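Part 3: Setting up a case file in Akanda

I do this at the start of every appeal now, and it takes me a cup of tea and a bit. You'll need your login, the court's reference number and the judgment you're appealing against, saved as a PDF.

1. Open Akanda and choose New matter. Pick Appeal, not Claim — they sit next to each other and I've clicked the wrong one more than once.

2. Type in the court reference exactly as it's printed, slashes and all. My test file was Curklow v Arkton, and I left out one slash and couldn't find the thing again all afternoon!

3. Add the parties. If somebody has changed solicitors since the first hearing, put the new firm in and tick Keep previous.

4. Upload the judgment. The limit is 300 pages per file, so split anything longer and name the halves so they sort in the right order.

Note: paragraph numbers are picked up by themselves, but footnotes aren't. I type the important ones into the Comments box.

5. Enter the date of the order and press Work out deadlines.

Caution: check the result against the rules of your own court. Akanda doesn't know about extensions, and it won't stop you filing late.

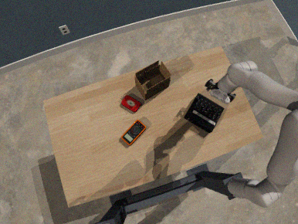 6. Now build the bundle. Drag the documents into the order you want and press Paginate. My biggest so far came to 1,044 pages (the Ellel planning challenge, in February) and the numbering took ages, so leave the window open and go and do something else.

7. Share it. Counsel gets Read and comment, the client gets Read only. Wellington Caldeira, who trained me on all this, gives himself full rights on every file as well, and I've copied him ever since.

Caution: once you press Lock, page numbers are fixed. Late documents go in as inserts, like 100A.

Part 4 deals with filing the bundle and paying the court fee.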